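What to put on the round table by the stairs??

painemal_jep
Doing the hall at last. White round table at the foot of the stairs, wall behind it curves so nothing hangs flat. 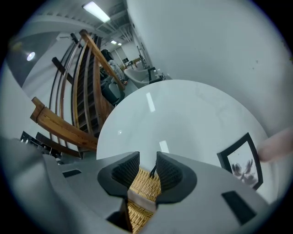 Budget is 40 quid tops and I want it done by March. Flower print stays, not negotiable. Stand it up or lay it flat?

Oriana A
Stand it up. Thick black border like that wants to be seen. Plus the glossy top shows every fingerprint so cover less of it not more, you'll be wiping forever

tanen117
Disagree. Anything standing there gets knocked by the first coat sleeve. Wicker tray, keys in it, done. Nice with the wood handrail too

Oriana A
wicker on gloss slides about – had one, hated it

painemal_jep
Already got a bit of wicker so its going somewhere. Felt pads underneath maybe?

Lautaro_S
felt pads yes, pack of 8 from the market. And touch up those scuffs on the wall while your at it

painemal_jep
oh don't. paint tin's dried up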